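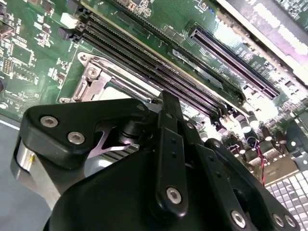
Item 4: motherboard with four memory slots.

Clolthorpe Repair Centre, Workshop Group
Minutes, Thursday, 2 pm

4. Desktop refurbishment
Sudheer Marar reported on the boards on bench 26. Memory is to be ordered from Bollby, with spending capped at $200. The colour labelling of parts trays was deferred.

5. Storage
Members agreed that boards awaiting memory be kept in anti-static bags in the grey cabinet.
Moved: S. Marar. Carried.

Meeting closed 3.15 pm.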